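The Case for the Simulated Bench
By Isla Guthrie, Faculty Adviser, Dedmont Student Robotics Program

Each July, the schools that take part in the regional manipulation challenge are asked to comment on the rules for the coming year. The proposal now before us would remove the simulation round and give its points to the physical round. Our program has asked that the simulation round be kept, and I would like to set out the reasons at greater length than the comment form allows.

The argument for removal is a serious one. Obed Baidoo, who coaches the team at Pärn, has written that students join a robotics club in order to build robots, and that time spent in front of a screen is time taken away from tools, wiring and repair. He is right that a student who has never stripped a screw has missed part of an education. I do not believe, however, that the present rules force that choice upon anyone.

Our program enrolled 42 students last year and owns 2 working arms. Under the old format, a first-year member could expect 15 minutes at the bench in a good week. Most of that time went to setup. The older students, who were quicker and more confident, tended to hold the controls when a deadline was near, and the younger ones watched. With the simulated bench, every member runs the same sorting exercise on a school computer, and 39 of the 42 completed it before the spring review.

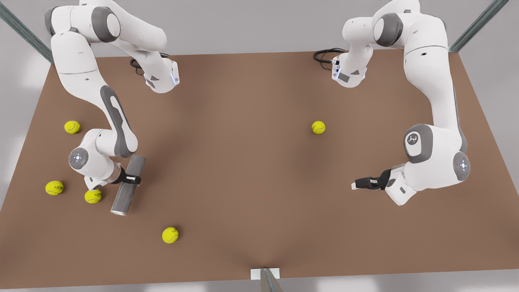 The can-and-ball exercise in simulation, with the can held in one gripper.

The exercise is plain by design. It asks students to handle a can and tennis balls on one table with two arms, and the difficulty lies in the planning. Which arm should move first? How wide should the gripper open? A can that is tilted in the grip must be set down differently from one that is upright, and a ball left in the wrong place will be struck by an elbow on the next move. Students learn to ask these questions early, when a mistake costs them a restart and a line in the logbook.

It must be admitted that simulation flatters its users. Friction is tidier than it should be, and cables do not snag. Babita Goel, who judges the physical round, has noted that some teams arrive with programs that run perfectly on screen and fail on the first real grasp. Her remedy is one I support: require each team to submit a short written account of what changed between the two rounds, and score it.

Saodah Govindasamy, a second-year member of our program, put the matter well at our last meeting. She said that the simulator was the first place she had been allowed to be slow. The physical round should remain the larger share of the final score - few of us would argue otherwise - but the round that admits the most students to the work deserves its place in the rules.

Comments on the proposal may be sent to Ott Rozīte at the challenge office until the end of the month.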